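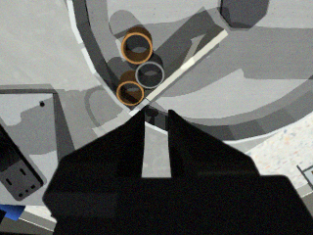
Black gripper over a round grey container, computer render.

Mail merge and templates - questions we keep getting

Where do the templates live now?
On the shared drive, folder called Movdale. The old Gistham folder is read only, you can open things but not save. If you still have a shortcut on your desktop pointing at Gistham, delete it.

My letters all come out with the same name on them.
You've printed the main document and not the merged one. Mailings tab, Finish & Merge, Edit Individual Documents, then print that.

Dates are the wrong way round.
Word picks up the American format from the spreadsheet. Right click the date field, Toggle Field Codes, and after the field name put \@ "d MMMM yyyy" with a capital M. Small m is minutes and you will get nonsense. Press F9 after.

Postcodes and phone numbers lose the zero at the front.
Format the column as Text in Excel before you paste anything in. Doing it afterwards won't bring the zeros back, you'll have to retype them or paste again from the orignal.

How many letters can I run in one go?
Keep it to 500. Suleiman Olaniyan once put 994 through in one batch and it did finish, but the upstairs printer was out of action until gone 4pm. Split the list into 2 and send them separately.

Names with accents come out as question marks.
Usually a CSV problem. Save as "CSV UTF-8", the plain CSV option further down the list is the wrong one. Test it on Baranauskienė or Böttcher, both are in the sample list. If those two look right the rest will be fine.

Can I change the letterhead?
No. Ask Mattes Böttcher. He has the only editable copy and the Tunside office uses the same one, so changes have to go to both.

It says the data source can't be found.
Someone moved or renamed the spreadsheet. Click Find Data Source and point it at the new place. If it asks which sheet, it's nearly always Sheet1$ - the other ones are lookups.

Word asks about running an SQL command when I open the template.
Normal. Click Yes. If you click No it opens without the list attached and you'll need to pick recipients again.

Labels are drifting down the page.
Check the scaling in the print box, it should say 100% or Actual Size. "Fit to page" shrinks everything a bit. Still drifting after that, you've probaby got the wrong label product number, look on the box.

Does it work in the browser version?
No, desktop only for merging. You can open and read the finished letters in the browser.

Are the three old reminder letters coming back?
Two of them, in November. The third is staying off for now.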